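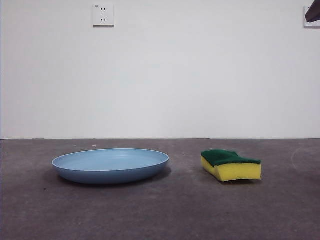
Plate and sponge, the start of every evening at Fledstead.

Kitchen helpers wanted for the Friday suppers

Our Friday suppers at Fledstead have grown a good deal since the spring, and the washing-up has grown with them! We are looking for 2 people to join the kitchen side of things, one mostly at the sink and one mostly drying, stacking and putting away (though everybody ends up doing a bit of both by the time the puddings come back). If you like a warm room, a bit of conversation and the very real satisfaction of a clean stack of plates, we would love to hear from you.

The work is paid by the hour and the shift runs from half past five until ten, with a proper sit-down meal in the middle of it. We lay 62 places on an ordinary week and 100 when the Skotport choir comes over, so it can be lively. You don't need any kitchen experience at all. What we do ask is that you are steady on your feet, careful with crockery and happy to be told where the big ladles live, probably more than once.

A word on how we wash. We do it all by hand, plates first and pans last, and we are a little bit fussy about it. The green side of the sponge is for baked-on cheese and the bottoms of the roasting tins, and the yellow side is for everything else. Sponges are changed at the start of every shift and again after the mains, and the old ones go down to the boot room for muddy wellingtons. Please bring flat shoes with a good grip. Aprons and gloves are here, in all sizes, and Gunnel Rønning will find you a hook for your coat.

Our crockery is a mixed family – some of it bought, a lot of it given to us when the canteen at Eide closed – and we are fond of it. The blue and the white are kept in separate stacks, and anything with a chip goes to one side for Gunnel to look at.

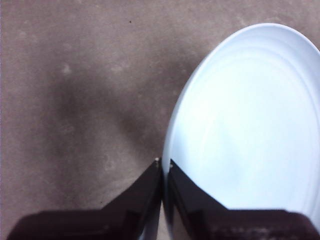 Njål Eklund, when asked what he would tell a new starter, said to change the water long before you think it needs changing, and never to leave a knife at the bottom of the bowl. He also said that the half hour after the soup is the hardest of the night, and that it gets much easier once you stop looking at the pile.

We would like both new helpers to begin in June, and there will be a paid trial evening first so that you can see whether you like us. Regular Fridays are best, but if you can only manage every other one, do still get in touch and we will try to pair you with somebody.

To apply, write a few lines about yourself to Frøydis Magnusson at the Fledstead kitchen, or just put your head round the door any Friday after four and ask for her. No CV needed.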